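Ralton Low-Light Text Set

Version 3, October 27, 2020
Maintained by Remedios Navarro and Rafferty Wojcik

Summary

The set holds 200 short written accounts of dark rooms, each paired with a table of lighting terms. It was put together at Miltitden to test whether a plain word list can separate accounts of glare, shadow and even gloom. All accounts are in English.

Contents

accounts.tsv — one account per line, with an identifier, the body and a source code
terms.tsv — lighting terms, with preferred spelling and variants
splits/ — lists of identifiers for training and testing
NOTES — changes between versions

Files are UTF-8 with Unix line endings. Tabs inside an account have been replaced by single spaces. The source code is either D (Dobos diaries) or T (Trokoretti letters).

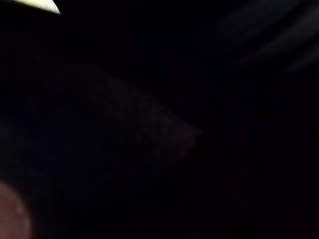 Each account carries one label from terms.tsv, chosen by reading the body once without its source code. The label "single bright edge" is for accounts in which one pale shape stands out against a dark surround, as the cream-white wedge does in the upper left against the black. If the writer mentions two or more bright shapes of equal weight, use "scattered". Colour words do not affect the label. Accounts that name a lamp but say nothing of what it lights are marked "unclear" and left out of the test split.

Labelling

Both maintainers labelled every account separately. Where they differed, the account was read again and a label agreed. In 7 cases no agreement was reached; these keep both labels, divided by a vertical bar. Scripts that expect a single value in that column will need to split it first.

Known problems

The Dobos diaries use "dim" for both rooms and weather. Version 2 treated these as the same term. They are now separate, so scores from the two versions should not be compared.

Long accounts are mostly from Trokoretti. A model may pick up on length instead of wording — check results by source code before reporting them.

Changes since March

Spelling variants merged in terms.tsv. Duplicate identifiers removed. The column "mood" has been dropped.

Corrections

Send the identifier, the current label and the proposed label to Rafferty Wojcik. Corrections to the body text need a page reference.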